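Frequently asked questions: the grip release fault on Edico benchtop arms

Last updated 2 April 2022

These answers are for sites running an Edico arm with the two-finger gripper. They cover the fault reported to us last October, where the gripper opened while it was still holding an object. If your question isn't answered, write to Barbara Domański at the Reststead service desk and quote the serial number on the base plate.

What went wrong?

In certain conditions the gripper controller lost its stored grip force and fell back to its start-up position, which is open. The arm carried on with its programmed move and the object was dropped. No alarm was raised, as the controller treated the restart as normal.

The fault was first reported by Głowacki, a packaging test house, after a full glass bottle fell from the gripper during a lift. It broke on the floor beside the bench. The operator was outside the marked area and was not hurt. We have had four reports in all, and the other three involved plastic containers.

Is my arm affected?

It is affected if the gripper controller has firmware 425 and the arm has the older wrist cable with the straight plug. Both conditions have to be met. Arms with the angled plug have not shown the fault, whatever their firmware.

To check the firmware, open the Tools page on the pendant and choose Gripper, then About. The plug can be seen from the side with the wrist turned to its home position. Please don't pull it out to look at it.

What causes it?

The straight plug can work slightly loose when the wrist is turned back and forth many times under load. The supply voltage to the gripper then dips for a moment. Older firmware rode through the dip. Firmware 425 restarts the controller instead, and on restart the fingers open.

We tested this on an arm at Trarnent. With a worn plug fitted on purpose, the fault appeared after some 1125 lifts. With a new plug of the same type we did not see it, but we don't regard that as proof that a new plug is safe in the long run.

Can I keep using the arm while I wait for the repair?

Yes, with limits. Do not lift glass, open containers, or anything hot, sharp or corrosive. Keep the lift height as low as the task allows and set the arm to reduced speed. Nobody should have hands or feet under the path of a held object.

If you can't do the work within those limits, take the arm out of service. Switch it off at the isolator and put a tag on it.

How do I check the gripper before a shift?

Start with nothing in the fingers. Bring the arm over the bench, open the gripper fully and look at both fingers from the front. They should be clean and firmly seated. Then close and open it from the pendant and listen for the click of a controller restart. You should hear it once at power-up and not again.

Next, grip the foam test block and turn the wrist from one stop to the other, keeping the block just clear of the bench. Repeat this a few times. If the fingers open at any point, stop and report it.

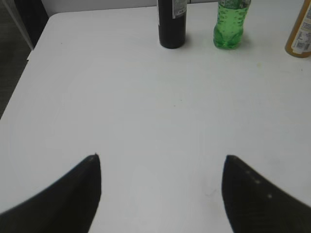
Bottles are a common load for these arms and we are often asked whether one kind is safer to lift than another. As far as this fault is concerned, they are all the same: once the controller restarts, the fingers open on any load. The difference is in what happens next. With a mixed row like the black, green and amber bottles at the back of the white table, set the program up for the most fragile one and apply its limits to all of them. Leave a clear stretch of table in front of the row so that the open fingers have room to come in without knocking a neighbour.

Would a higher grip force help?

No. The force setting is lost when the controller restarts, so a higher value makes no difference. It can also crush thin plastic. Please leave the force at the value you normally use.

Why didn't the emergency stop prevent the drop?

The emergency stop was not pressed in any of the reported cases, and it would not have helped once the fingers had begun to open. It stops the arm and holds the gripper where it is. It does not close the gripper again.

Sites sometimes ask whether a stop can itself cause a drop. It should not, as the gripper keeps its supply during a stop. Cutting the power at the isolator is different — lower the load to the bench first if there is time.

What does the repair involve?

A technician fits the angled plug with its locking collar and loads the new firmware. After this, the controller keeps its last finger position through a restart and sends a fault to the arm, which stops. The visit takes 2 hours, including a test with your own load. There is no charge, even where the warranty has ended.

Can we fit the new plug ourselves?

Not at present. The collar has to be tightened to a set torque, and the wrist cover carries a seal that is easily pinched. Sites with a trained maintenance contact can ask Reststead about doing the work themselves, but we will still want to see the test record afterwards.

We went back to the earlier firmware. Is that enough?

It lowers the chance of a drop, but the plug may still be loose. Keep to the limits given above and book the visit.

What should I do if the gripper drops something?

Press the emergency stop and keep people away until any spill or broken glass has been dealt with. Do not restart the arm. Save the log from the pendant before switching off, as the gripper entries are lost with the power. Then send us the log, the serial number, and a note of what was being lifted and how high it was.

Please report a drop even if nothing was damaged. Two of the four cases reached us only when a technician visited for another reason, and by then the logs had gone.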